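Quiénes somos

Gillel es una empresa pequeña con sede en Stavuvbridge. Grabamos ejemplos de manipulación para equipos que entrenan sistemas de aprendizaje. Empezamos en agosto con una sola mesa y hoy tenemos 4 puestos de trabajo.

Nuestro encargo principal es Stustus, un conjunto de demostraciones con cables: cogerlos, enrollarlos, soltarlos. Cada demostración la guía una persona y se guarda con todas sus cámaras. Llevamos 1.365 episodios grabados, de los que 700 ya están revisados y etiquetados.

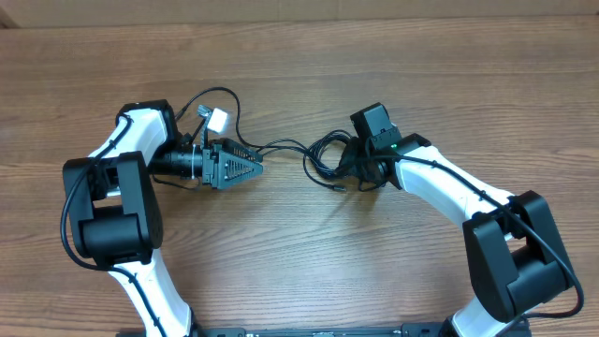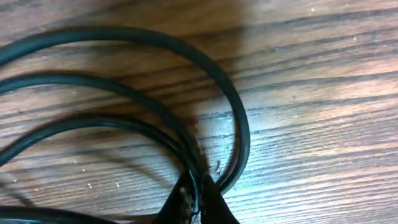
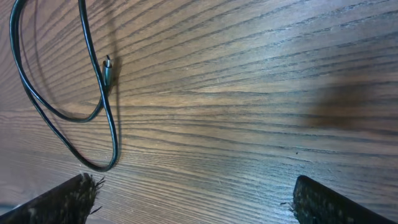 Cable negro sobre la mesa de madera, en tres tomas. Fotos: Gillel / proyecto Stustus

Los episodios fallidos también se conservan, marcados como tales, y el cliente decide si los usa. La revisión la coordina Naima Fahmy, que redactó además la guía de etiquetado (34 páginas, disponible a petición).

No desarrollamos modelos ni vendemos robots. Entregamos los datos con su documentación y el registro de cambios de cada versión.

Para visitas y presupuestos, escriba a través del formulario de contacto. Atendemos en español y en inglés.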